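Nurum hand-held gripper pair, reviewed after 30 days
Reviewed by Shakuntala Mittal, 15/08/2020

The Nurum pair costs 1077 pounds, for which you get two grippers, a bag of screws and a leaflet folded by someone with a grudge. You hold one in each hand, do the job yourself, and the idea is that a robot picks up your habits later. Mine will learn to sigh before it plugs anything in.

Setting up took me 20 minutes, 4 of them spent looking for the right hex key. After that I went straight to household jobs. Cups were easy and cloths were fine. Power strips are where the thing starts to earn its money, or lose it. The jaws are slim enough to come in from the side, and a smooth white bar on a smooth white board is a fair test of anybody's patience.

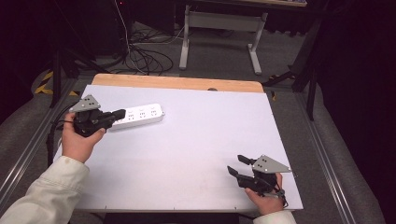 Pui-shan Hsu wrote in to say that she gave up on hers after a fortnight, that the left one made her thumb ache and that the Brakex pair, though uglier, sits better in a small hand. I have big hands and no thumb trouble, so take her word over mine if you buy gloves in the children's section.

My own moan is the weight up top. Hold one level for long and the wrist starts sending letters of complaint. The cable also likes to find the table edge and stay there.

Support was quick and polite, and told me to read the leaflet.

Good grip, poor manners. I'd buy it again in a sale.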